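Nallance Floor Work Pack, second edition: review

By Glenys Pilkington

The Nallance Floor Work Pack is a set of written rules for people who run a robot arm with a two-finger gripper close to the floor. It comes as a ring-bound handbook, a bundle of wipe-clean cards, a pad of log sheets and a short steel gauge for checking finger height. There is no software. It costs £129 for a single site, and a licence to copy the cards for other sites is extra.

I have used the first edition for a while and moved to the second in December. Most of what follows comes from using it for pick-and-place work at floor level, where items go from the floor into a bin and back again. The person on the controls is usually Ezequiel Cuesta or me.

What the pack is for

Plenty of guidance exists for arms bolted to a bench. The work area is at waist height, the surface is known, and the operator can see all of it. Floor work is different in dull, practical ways. The surface is hard and wide. Dirt collects on it. The gripper comes down at a steep angle, and the walls are often closer than they look from the wrist camera. The Nallance authors have written for that case and they stick to it.

The handbook is plain that it does not replace the safety standards or the risk assessment for your site. It says so on the first page and again at the head of each section. It is a book of house rules, written by people who have clearly had to follow some. If you do not yet have a risk assessment, do that first and buy this afterwards.

The start-of-run card

The card I use most is the orange one, which covers the minute before a run begins. The operator brings the gripper to an open position over clear floor, holds it there, and goes through the card while looking at the wrist view. Fingers open and empty. Both tips in view. Bin where the plan says it is. Nothing on the floor that the run has not allowed for.
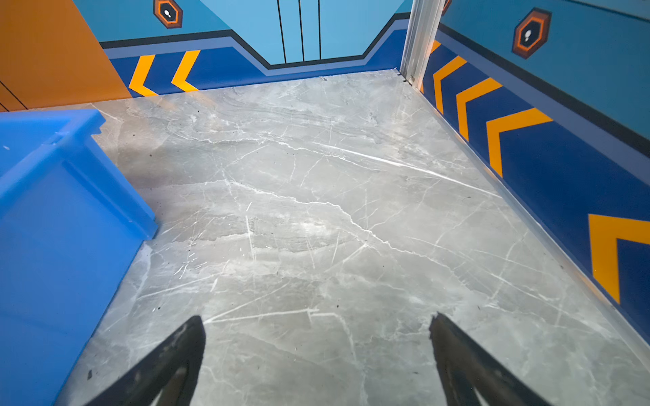
Reading time: 8 minutes

The bin rule is a good one. In the first edition it said only that the bin should be "within reach and stable". The new wording asks for the bin to stand directly on the floor, with its near corner visible from the start position, and for the operator to say out loud which finger is closer to it. That sounds fussy. It takes a couple of seconds, and it makes you look. With the blue bin as close to the left finger as we had it, a swing to the left is the first move to worry about, and the card has you write that down before you touch the controls.

I would have liked more on bin walls. A thick rim is easy to see from above, but slightly see-through plastic sides that catch the light are another matter. The handbook gives bins one short paragraph and it is mostly about weight.

Dirt and small specks

The section on floor condition is the longest in the book and the one people argue about. The rule is that the floor must be swept before the first run of the day and looked at again before each run after that. The look is done through the wrist camera, with the gripper held still, and anything dark and small is to be noted on the log sheet under "specks".

Ezequiel thinks this is too much. On a grey marble-pattern floor with white veins there is always something. Crumbs, grit, a bit of fluff. If you stop for each one you get very little done. Inmaculada Cuesta, who keeps our logs, takes the other side. She has gone back through old sheets when a run went oddly, and the sheets with the speck notes filled in were the ones she could use.

The second edition tries to settle it by splitting the rule. Specks outside the working area are logged and left. Specks between the finger tips, or on the line the item will travel, are cleared before the run. I think that is fair, and it is how we now work. The log sheet has not caught up, though. It still has one box for all of it, so we draw a line down the middle by hand.

Shiny floors

There is a new page on polished surfaces and it was overdue. It asks you to note where the light reflects on the floor from the start position, and to avoid placing items in the brightest band if you have a choice. It also warns that pale streaks and veins can be taken for edges or thin objects, both by people and by software.

All of that matches what I see. What is missing is any advice on what to change. Can I dim the lights? Should I turn the start position a little? Is a matt mat allowed under the other rules? The handbook does not say. I wrote to ask and had a polite reply from Florencia Quezada at Nallance, who said a mat is allowed if it is fixed down flat and entered on the site sheet. That should be in the book.

Walls and corners

The corner rules are the best part of the pack. Each corner in the working space gets a name, and the name goes on the site sheet along with anything that sticks out from it. For us that means the aluminium corner trims, with the small fittings at their lower ends. A gripper finger can pass a flat wall quite happily and then catch on a fitting like that.

The handbook tells you to name corners by something that can be seen from the wrist camera at a low angle, and to avoid "left" and "right". This is sound advice. The wrist turns, and left stops meaning much. Our walls make it easy. There is plain orange on some, and blue with yellow chevrons on others, so we have "orange corner" and "chevron corner" on the sheet and everyone knows which is which. The badges higher up on the blue walls, with their little footprint-like marks, are no good as names because there is more than one and they look the same.

In a plain white room you would need to add something. The pack includes a sheet of coloured stickers for this, which are fine on paint and poor on bare metal.

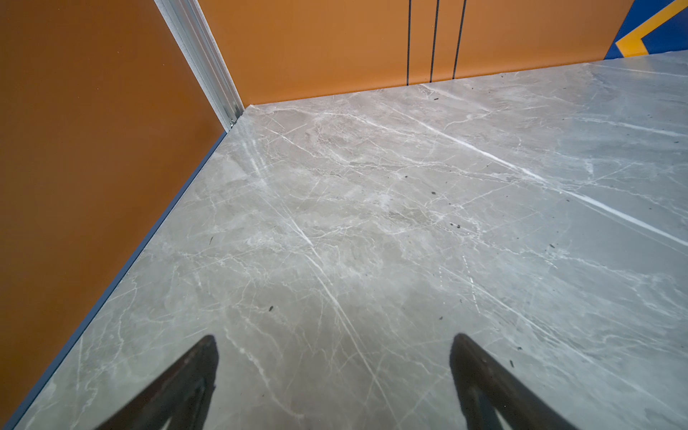 Page last changed: Thursday, July 23, 2026

One more thing on walls. The rule about thin dark lines on panels asks you to record them as seams if you know they are seams, and to check by hand if you do not. A narrow gap can take the corner of a card or the edge of a soft item. Lucía Arrieta added ours to the site sheet and it was about 8 minutes' work. I would do it for any panelled room, with or without this pack.

The height gauge

The gauge is a flat steel strip with steps cut into it. You slide it under an open finger and read off the step. The rule is that the open, still gripper should clear the floor by at least the second step before anyone puts a hand into the space, and the arm should be in its stopped state as well. The card is firm about the order: stop, check, then reach.

The gauge is well made but hard to use with fingers that lean. When a finger comes down tilted, the lowest point of the tip can be off to one side, and the strip has to go in at an angle to find it. If the two fingers do not lean the same way you need to measure both. The card shows one finger only, drawn dead upright, and a new operator could easily measure one side and call it done. We have added "both tips" in marker pen.

I would also be careful with a steel gauge on a floor you care about. Ours lives in a cloth sleeve.

Compared with Saltusar and Šťastný

I have tried two other sets of rules for the same kind of work. The Saltusar guide is a download of 478 pages and covers much more ground, including moving bases, lifts and outdoor use. It is thorough and I still look things up in it. It is no use at all on the shop floor, where you need one card at the right moment. Its section on gripper wear is better than the Nallance one, which says little beyond "inspect for scuffs and replace as advised by the maker".

The Šťastný cards are cheaper and come with nothing else. They are clear, but they were written for bench work and it shows. There is no mention of sweeping, and the start position assumes a table edge.

For a small team doing floor work indoors, Nallance fits best. For a larger site I would buy it and keep Saltusar on the shelf.

Training people with it

New operators at Kimside get the handbook to read, then 3 supervised runs with the cards in hand. The cards are what they remember. The handbook text is readable, with short sentences and hardly any jargon, although the index is poor – I looked for "bin" and had to find it under "receptacle".

The cards do curl if they are left near a heater, and the ring on the handbook opens if you drop it. Ours has been dropped. The pages went back in the wrong order and there are no page numbers on the card inserts, so that took some sorting out.

Verdict

Good rules, sensibly ordered, written for a kind of work that usually gets a footnote. The start-of-run card and the corner rules are worth having on their own. The log sheet needs a proper redesign, the gauge card needs a second finger drawn on it, and the page on shiny floors needs advice to go with its warnings.

If you have the first edition, the changes to the bin rule and the speck rule are enough to make me suggest upgrading. Keep the old sticker sheet, as the colours in the new one are paler.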